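Furkine two-finger cloth gripper (refurbished)

Condition: used, tested, one known fault (read on)
Stock: 2
Warranty: 50 days, parts only

Sustberg's own sheet calls the Furkine "snag-free on all household textiles." We don't repeat that claim, and we'd ask you to treat it with care. Both units came back to us from the folding line at Grosside with the same trouble. A loose thread works its way in at the root of the right finger, the finger stops short of fully open, and the controller goes on reporting "open." The arm then lifts away with the garment still attached.

Sustberg's answer was a firmware update. We installed it and ran 350 picks on mixed denim and knits. The false "open" came back on frayed hems. It did not come back on clean ones, so make of "fixed" what you like.

Until somebody fits a real position sensor, we sell this unit on these terms:

- Keep hands out of the work area while the arm is powered, whatever the status light says.
- Cut power before pulling threads. The finger can snap shut when the jam clears.
- Check the finger roots every 100 picks, sooner on worn jeans.

Pinch force is fine. Layered folds are fine too, if the edges are sound. Old cuffs and raw hems are where we'd expect you to lose time.
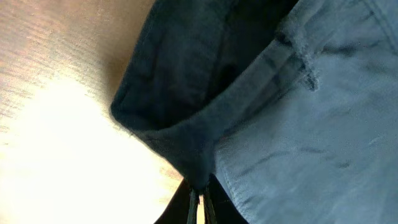 Bench testing was done by Saadet Yalçınkaya, and her log ships with each unit. Returns are accepted if the fault shows up on clean-edged cloth.

Comments (2)

Gough: Same fault on ours, before and after the update. Support told us to buy better towels.

hemline_p: Does the sheet still say snag-free?

Related items
Furkine spare finger pair
Furkine mounting plate

Contact us | Page updated Sat 11 March | Back to top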